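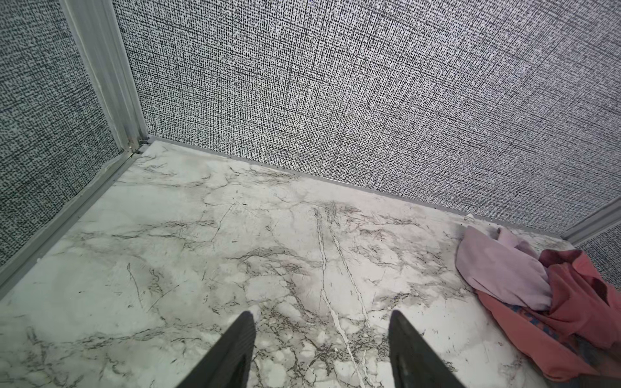

Do we need the inspection before we place the Madilow order? Please do it first, my friends, as whatever we find here goes straight onto the January budget sheet.

1. Frame and rails. Check every bolt by hand. Comment: fine, and a spare rail from Korside is 680, so I'd put one down anyway –
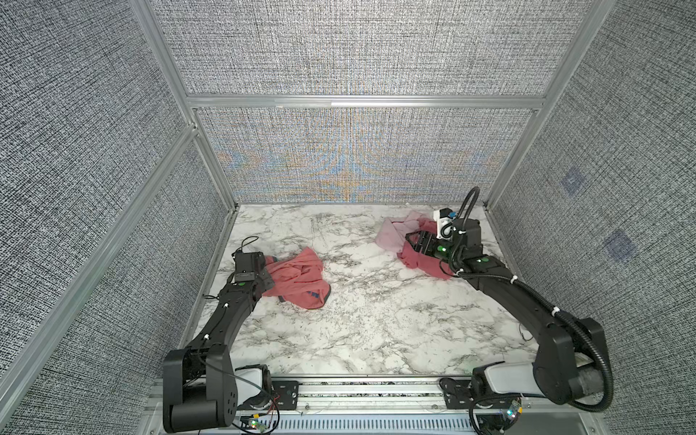 and while we're at it, a second one for the Rey cell, which shares the same fittings.

2. Cables and ties. Look for rubbing at each joint. Comment: budget 831 for a full set.
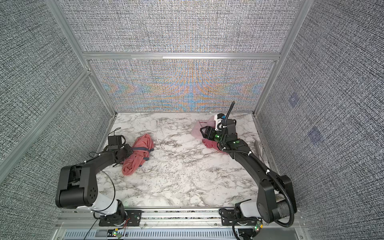

Who signs off on spending over 2000? Edivaldo Bastos does, and he likes to see the finished checklist with the quote.

3. Gripper fingers. Feel for chips that could snag knitwear. Comment: Grotinex wants 1297 for the pair, so let's ask again kindly.

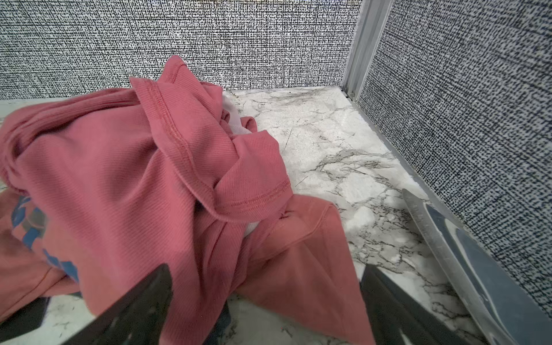 4. Emergency stop. Press, reset, press again, and write down your initials.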